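How to Refinish a Round Wooden Table Top

Reading time: 11 minutes

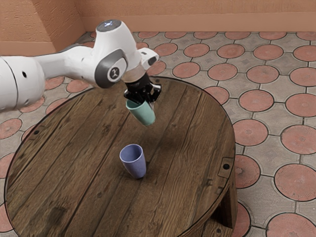 Most worn table tops can be saved with sandpaper, a little stain and a few thin coats of varnish. The work is simple, but it has to be done in order, and the drying takes longer than the sanding. These directions are for a large round wooden table like the one in the picture, which is a harder shape than a rectangle because there is no straight edge to follow. If yours is square, everything still applies except the part about the rim.

I have done this on kitchen tables, a desk and one very bad pub table from a closing sale in Vekville. The method comes mostly from Orestis Vrettos, who taught me in his garage, with a few changes of my own.

What you need

Sandpaper in 80, 120, 180 and 220 grit
A random orbit sander, or a cork block if you are doing it by hand
A card scraper (optional)
Mineral spirits
Lint-free rags
Wood filler, only if there are gouges
Oil-based stain, if you want a different color
Oil-based wipe-on varnish, satin or gloss
600 grit wet/dry paper for the last rub
A dust mask, gloves and safety glasses

A quart of varnish is plenty for a top and leaves enough for repairs.

Check what the top is made of

Look at the underside and the edge before you sand anything. If the grain runs over the edge and carries on underneath, the top is probably solid. If you can see thin layers at the edge, or the pattern stops dead at a strip of edging, you have veneer. Veneer can be refinished, but skip the 80 grit and go very lightly near the rim, where it sands through first. Modern veneer is often thinner than a business card.

If the paint or finish is old enough that it might contain lead, test it. Test kits are cheap. If it comes up positive, don't sand it. Have someone do it who is set up for that.

Clean first

Wash the top with warm water and a few drops of dish soap, using a rag that is wrung out well. Dry it right away. Then go over it with mineral spirits on a clean rag and turn the rag often. Wax and furniture polish get pushed down into the wood by sanding if you leave them on, and then the stain won't take evenly.

Silicone polish is the worst of these. If you have any reason to think it was used, wipe down twice and plan on a coat of dewaxed shellac under the varnish. I skipped this once and got small round craters all over the first coat.

Remove the old finish

Take the top off its base if you can. Most round tables are held by screws through a cleat or by clips in a slot. Put the screws in a jar. Lay the top face up on a blanket over sawhorses, at a height where you don't have to stoop.

Start with 80 grit. Keep the sander flat and moving, a couple of inches a second, and go across the whole top in overlapping rows. Even though the table is round, the boards are not, so work in line with the grain. People want to go around in circles and it leaves a shallow dish in the middle and scratches that cross the grain near the rim.

A heavy finish will clog the paper. When it stops cutting, change it. Pressing harder only makes heat and swirl marks.

If you have a card scraper, it will take off old varnish faster than the sander and with less dust. Hold it with a slight bow and push it away from you. It takes some practice.

The rim

Do the rim by hand. A sander tips over the edge and rounds it more than you want. Fold a half sheet of 120 in thirds and run it along the edge with your palm behind it. Where the rim crosses end grain, on two opposite sides of the circle, it will look darker when stained. Sand those parts one grit finer than the rest, to 320 if you have it.

If there is a molded profile, wrap the paper around a piece of dowel or an old bit of hose that fits the curve.

Filling

Fill only what would hold crumbs. Small dents can be raised with a damp cloth and a hot iron: lay the cloth over the dent, touch the iron to it for 5 seconds, look, and repeat. This doesn't work on cuts where the fibers are broken. Use filler on those, press it in slightly proud, and let it harden overnight before sanding.

Filler never takes stain quite like wood. Try some on a scrap or on the underside before you commit to a color.

Finer grits

Go through 120, then 180, then 220. Vacuum between each one. A grain of 80 left on the surface will scratch right through the later work. After 180, wipe the whole top with mineral spirits and look across it with a lamp held low to one side. Glue spots and scratches show up clearly then. Mark them with a pencil, let the top dry, and go back to 120 on those places.

Stop at 220. Finer than that and stain doesn't soak in well.

Staining

Stir the can, don't shake it. Wipe the stain on with a rag, let it sit for 5 minutes, and wipe off everything that hasn't soaked in. For a large round top, work in strips with the grain, the full width of the circle, starting at the side farthest from you. Keep a wet edge. If you stop for a phone call there will be a line.

Pine and maple go blotchy. Use a conditioner on those or leave them natural. Let oil stain dry overnight, longer in damp weather. In June my basement needs two nights.

Spread used rags flat outdoors until they are stiff, or put them in a metal can filled with water. Balled-up rags with oil finish on them can heat up and catch fire by themselves. Take this seriously.

Varnish

Wipe-on varnish goes on thin, so it dries before much dust can settle and it doesn't sag over a rim. Fold a rag into a pad, dampen it with varnish, and wipe on a coat in long strokes from one edge to the other. Don't go back over it once it gets tacky. Do the rim last and check its lower edge for drips.

Give it overnight, then scuff lightly with 320 or a gray pad, vacuum, wipe, and coat again. Four coats is enough for a hall table. I put six on anything people eat at. Coat the underside twice as well, so the top takes on moisture evenly and is less likely to cup.

Final rub

Leave the last coat alone for a week. Then wet the 600 paper with water and a drop of soap and rub with the grain using almost no pressure. You only want to knock off the dust bumps. Wipe dry, look, and stop as soon as it feels smooth. It's easy to cut through at the rim, so stay an inch back and do that part with a piece of brown paper bag.

Put the top back on the base with the same screws, snug but not cranked down. A solid top needs to move a little across the grain over the year. If the old screw holes were tight round ones in a wide cleat, open the outer ones into slots.

Using it afterward

The finish feels dry long before it is hard. Use placemats after a week, and keep tablecloths and anything with rubber feet off it for a month. Wash with a damp cloth. No spray polish.

When it gets dull in a few years, scuff it with a gray pad and wipe on one more coat. You shouldn't have to strip it again.

Related

Fixing a Wobbly Pedestal Base
Which Sandpaper Grit Do I Need?
White Rings and Water Marks
How to Patch Chipped Veneer
Twenty Minutes With a Card Scraper, by Efthymia Sarantis
Storing Leftover Varnish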